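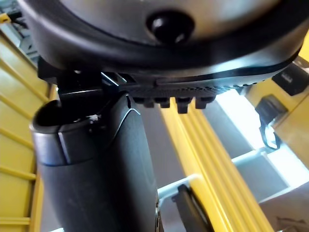 Search this title... Go

Chapter 2
Where Clothes Get Their Prices

In December a shopper named Phyllis Kershaw bought the same coat twice. She hadn't meant to. The first came from Otora, an online shop with a pink logo and a permanent sale. The second came from Busmont, which has stores with carpets in them and a man who offers you water. The Otora coat was cheaper by a good deal. When both were laid out on her bed, the lining matched, the buttons matched, and the care labels carried the same spelling mistake.

Phyllis returned the expensive one, kept the cheap one, and wrote a long and fairly bitter letter to Busmont. The reply thanked her for her loyalty.

Chapter 1 followed a garment from cloth to carton. We now open the carton and ask why the thing inside costs what it does. Students tend to arrive at this question with a theory. The usual theory is that price follows quality, and it's a comfortable one, particularly for people who have just spent a lot on a coat. Some prices do work that way. Better wool costs more than worse wool, and a seam sewn slowly costs more than a seam sewn in a hurry. But a good part of any price tag is paying for things you can't wear: rent, returns, advertising, unsold stock, and the man with the water.

Fergus Munro spent 13 years as a buyer for Cinow, a mid-priced chain best known for its cardigans. He kept a notebook of every style he ordered, 607 of them by the time he left, with a line beside each on how it sold. We will borrow from that notebook throughout the chapter. Munro was a careful man and not a flattering judge of his own work. Beside one mustard jumpsuit he wrote only "Why."

His entries show how early a price gets decided. At Cinow the ticket usually came first. Somebody settled on what a customer would pay for a spring jacket, and the jacket was then designed backward until it fit. If the sum came out too high, a pocket went. If it was still too high, the pocket flap stayed on to mark where the pocket would have been. Look through your own closet and you will probably find one of these small memorials.

Markdowns come next, and they take up most of section 2.2. Shops talk about a sale as if it were a sudden fit of kindness. In Munro's notebook, the sale price is often written down the same afternoon as the full price, in the same ink. A first price that very few people pay still has a job to do, and it does that job by being crossed out.

We will also spend some time with the Carnegie dress, a plain black shift that Cinow sold under two labels in two parts of the same building. Upstairs it was eveningwear. Downstairs it was for the office. The upstairs version sold faster, cost more, and came on a padded hanger, which customers were asked to leave behind.

Before you read on, pick one item you have bought in the past year and write down what you paid for it. Beside that, write what you think it cost to make. Keep the paper. You will be asked to correct it at the end of section 2.4, and most classes find the second number needs more work than the first.

Key terms for this chapter: ticket price, landed cost, markup, markdown, private label, sell-through.

Filed under: Fashion & Retail / Student Reading

Contact us | Copyright and permissions | Back to top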